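Home | News | Visits | Reviews | Archive | Contact

An afternoon at the Allano open day: can a robot take a computer apart?
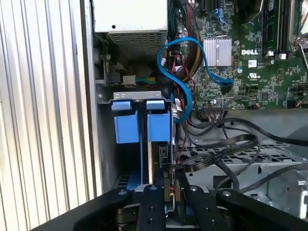

Inside a Dell desktop at the Merville hall, with the gripper at the drive cage end of the case.

Print this page | E-mail this article

The invitation from Allano promised "the end of the screwdriver bench". I have been to enough open days to read that sort of line with one eyebrow up, but the Merville hall is a short train ride away and they were offering lunch, so in May I went.

Allano takes in old office computers by the pallet and breaks them down for parts and metal. Most of this is still done by people at benches, and done fast. The company has now put robot arms on part of the job, with software from a firm called Ustonix, and the open day was meant to show visitors how far that has got. There were 126 of us on the guest list, mostly recyclers, buyers of second-hand parts and a good number of council waste officers.

The morning was slides. I will spare you most of them. The figure that stayed with me was 304, the number of different desktop models Ustonix says its software has been shown. It sounds like a lot until you stand by the goods-in door and look at what comes off the lorries. I asked how many of those 304 the robot could strip from start to finish without help. The answer was long and had no number in it.

After the coffee we were let on to the floor in groups of 16. The arm works on a computer with its side already off, and a person takes the side off. I asked whether that was going to change and was told it was "on the list". The gripper then goes down into the case, and you follow it on a screen fed by a small camera near its fingers. I found the screen far more useful than the view from behind the rope, where all you get is the back of the arm.

On screen you understand why this is hard. An office desktop looks tidy from outside, but inside it is mostly cable. The one on the bench had a blue SATA cable looping across the middle, a fat bundle of red, black and yellow power wires coming down between the power supply and the board, and flat black cables draped over the lower half. The drives sit in bright blue plastic carriers, which you would think a gift to any camera. The cable is blue as well. I asked if that caused trouble. "Sometimes," said the engineer, and that was the straightest answer I had all day.

My group saw 2 runs. In the first the arm went in, closed on a part, stopped, backed off and tried again, and on the second go out it came. There was a bit of clapping. In the second run it stopped deep in the case and stayed there until an operator moved a cable aside by hand. The guide called this "a shared task". A man behind me who runs a strip-down shop said his newest starter would have had the whole machine in bits by then, and I think he was right.

To be fair to Allano, they did not hide any of this. They could have shown us a film and they ran it live. The gripper itself is a sensible piece of kit – narrow plates for fingers, everything held on with ordinary screws – and they say they can change a bent finger over a tea break. The staff who work beside the arm seemed to like it well enough. One told me it was slow but did not mind the dust.

What I could not get was a cost per machine. Karakaya, who supply the benches and guarding, had a stand by the exit with a leaflet claiming payback in 16 months. The small print assumed two shifts a day and no stoppages. I had just watched a stoppage. When I raised this, I was offered a pen.

There was also little talk of what happens to parts that are meant to be sold on. A memory slot with a broken latch is scrap, and so is a board with a torn connector. I asked for a damage rate and was told it was being gathered. Several of the parts buyers asked the same thing in the closing session and got the same reply.

Lunch was good. The hall is cold even in May, so take a jumper, and the signs from the station send you to the wrong gate – you want the one past the weighbridge.

Allano plan another open day once the side panel step has been added. I have put my name down. I would like to see a full pallet go through, picked by one of the visitors, with a clock on the wall.

Print this page | E-mail this article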